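14 Feb 2022

Caught up with the leader of the Brilta youth fellowship over a cup of tea, in between the school run and her evening group. She had forty things to do. So did I. Notes typed up same night, sorry for the state of them.

The big news first. They've been asked into a second school. Plalari, on the far side of town, 800 pupils, no Christian group of any kind for as long as the staff can remember. "We didn't chase it," she says. "The head of year rang me. I was in the car park at the supermarket and I nearly dropped the eggs."

First meeting was short. Two teachers, a borrowed classroom, squash and biscuits. They were asked straight out what they would and wouldn't do. No pressure on anyone, no preaching in assembly, a lunchtime group that's open to all. "They were fair questions. I'd ask the same if they were my kids."

And were hers nervous? The older ones who help run things? "Terrified. One of them was sick before we went in. Then he talked for most of the hour." 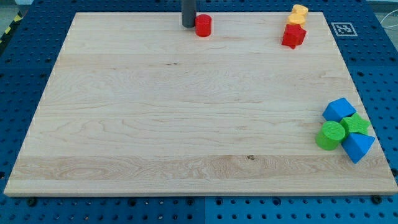

The Flusteck group carries on as before, lunchtimes in the music room. Quieter this term. Exams. She's not bothered by low numbers, or says she isn't. "Some weeks it's me and a bag of crisps and two girls who want to argue about suffering. Those are good weeks, I go home and can't sleep for thinking about what they said."

Money. She pulled a face. The grant from the Phillips fund covers her travel and the Bibles but not the weekend away in May, and they're £1252 short on that. Cake sale planned, sponsored walk maybe. She doesn't want any family to be told a price and go quiet. "I've been that family. My mum used to say I had a cold."

I asked what she'd like people to pray for and she didn't need to think. Favour with the Plalari staff. A second adult who can do lunchtimes, becuase she can't be in both schools at once and has tried. Sleep. The lad who was sick, that he'll do it again anyway.

"And for the ones who come in just for the biscuits," she says, coat already half on. "I came in for the biscuits."

Gifts towards the weekend can go in the box at the back of church, marked Brilta on the envelop please. If you're free at lunchtimes and fancy helping, catch her after the morning service. Be quick, she leaves fast.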